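Storage basket (household)

A storage basket is an open container used in the home to hold small items on shelves, in drawers and in cupboards. Plastic baskets are usually molded in one piece – handles and grips may be added as separate parts – and are sold singly or in sets of 2 or 4.

Most types are rectangular, as this shape leaves little unused space on a shelf. The walls are often perforated, which saves material and lets air reach the contents. Solid floors are preferred for loose items such as pens, clips and sewing supplies. Pale colors are common in kitchens and bathrooms.
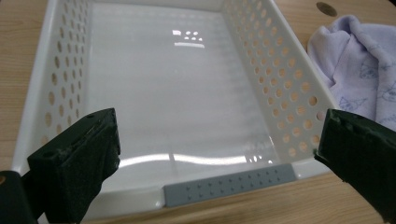
White plastic basket with perforated side walls and a gray grip insert in the rim. Photo: Ranbridge, 14 April 2019

Grips are set into the rim or cut through the end wall. Raised dots or ribs give the fingers a better hold.

See also: Crate; Drawer organizer; Hamper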